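Notebook, sorting bench, September 9, 2023

Morning went to the gray bin again. I'd promised Dehua Bai I'd get through the odds and ends before the Olaniyan order shows up, and I almost did! 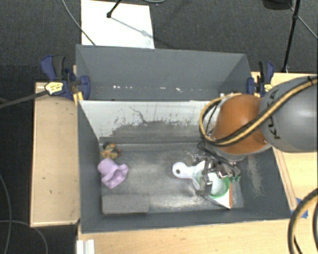 Anyway, the tags. We're down to 64 of the small ones (the Jevadard kind, with the sticky backs that pick up lint), so I ordered 200 more. Anything soft gets its tag on a loop of thread from now on. I really like the purple hat-shaped thing and don't want glue on that brim.

Still can't decide if the green-rimmed container goes with kitchen stuff or with tubs. Put it under kitchen for now, Dehua can overrule me. Shelf 14 is full, so the next batch goes on the low one by the door - bring the step stool back if you borrowed it, please.

To do: new marker, wipe down the bin

3 comments
14 shares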